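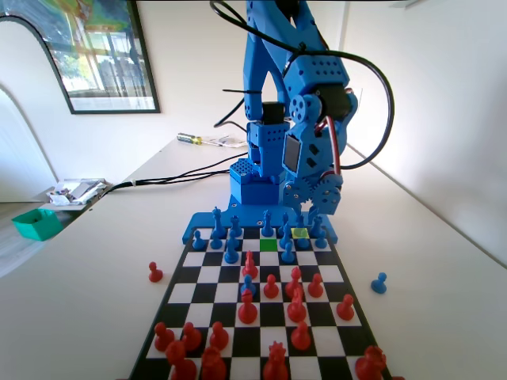
Munteanu thinks most people who buy a chess set for the house never finish a game on it, and he would like that said before anything else. The board goes on a table, the pieces get lined up, and there it stays until somebody needs the table.

I had gone to see Ionuț Munteanu expecting a sales pitch. He runs the Anghel chess evenings and has 14 regulars, which he considers plenty. When I repeated the claim I keep reading, that chess at home sharpens the mind and mends the attention span, he made a face.

"It makes you better at chess," he said. "A little better, if you lose a lot. I have played for years and I still can't find my keys."

So what does he tell beginners to buy? Less than they want to. A board with plain black and white squares suits him fine. He has no quarrel with colored pieces either, and blue is as good as anything provided the other side is clearly different. What he minds is a king and a queen you have to squint at. "Give me a cross on the king and a queen with some height. If I have to pick a piece up to know what it is, I've already lost interest."

I asked about marking squares in bright colors to help a learner see the board. He was doubtful, and I am too. He tried it for one December with green and yellow, and his students looked at the colors and forgot the rest. "They stopped seeing the bishop. The bishop was right there!"

He is harder on fancy sets. A friend talked him into one from Urkano — 887 dollars, he says, and he still sounds sore — and it has been out of its box 4 times. The bases are so wide that the pieces crowd each other on the back ranks.

"Does it play better?" I asked.

"It plays like chess."

I pushed him on whether the evenings do any good, then. He wouldn't claim it. Some people come for 12 weeks and quit, and some come back after a year and play the same bad opening. He sets up the boards either way, and he wants the tables wiped before anyone puts a piece down.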